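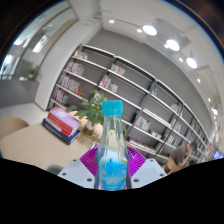

Pokent holds its open day at Norkcombe once a year, and once a year I go along hoping for something that walks, preferably into a wall. This year's was on a Sunday, 5 November 2023, and the walking machine had been canceled back in October with no word of why. What we got was table work. Three stops, one plastic bottle. The Clerkik gripper has two white fingers and a magenta ribbed insert that fans out like the collar on an Elizabethan courtier, and it had the bottle by its lower half, turquoise cap up, with the air of a waiter who wants you to approve the label. A person holds the tool and does the chore by hand, the recording goes into a project called Mai, and a robot arm is supposed to learn from it at some later date. The arm had the day off.

Stop one: The approach

A surprising amount of robotics is about arriving at a thing properly. At this stop the talk was all about how wide to open the fingers before you get to the table, and I have to say the case was well made, even if it lasted longer than my parking. The bottle stands off to the right, the dark red disc in the middle has nothing on it, and the cup to the left is minding its own business. Behind them is a long bookcase with a good deal of room for more books.
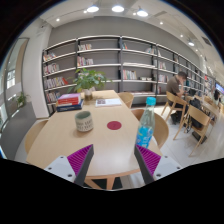

Stop two: The coaster

Mai wants 1,000 recordings of this one table. The sign-up sheet said 811 were in, so there was some pressure on visitors to contribute, and a clipboard was used. Each recording is one small errand: pick a thing up, put a thing down, let go without making a speech of it. I asked if the books would get a turn. "Next phase," I was told, in the voice my dentist uses.

For the record, a bottle on a coaster looks very calm. So does the mug next to it, with its rows of little black dashes. I've hosted dinners with worse table manners, and most of those guests had five fingers a side. 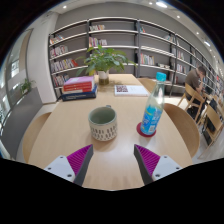 My own attempt came after that. Holding the gripper is harder than it looks and a bit like eating peas with salad tongs - you keep wanting to lean in and help with your other hand, and you keep being asked not to. I did two errands and was thanked for both in exactly the same tone, so I have no idea which was the good one.

Stop three: The leaflet table

Leaflets, mostly. There was also a form asking what we'd like to see next year. I wrote "walking" and underlined it.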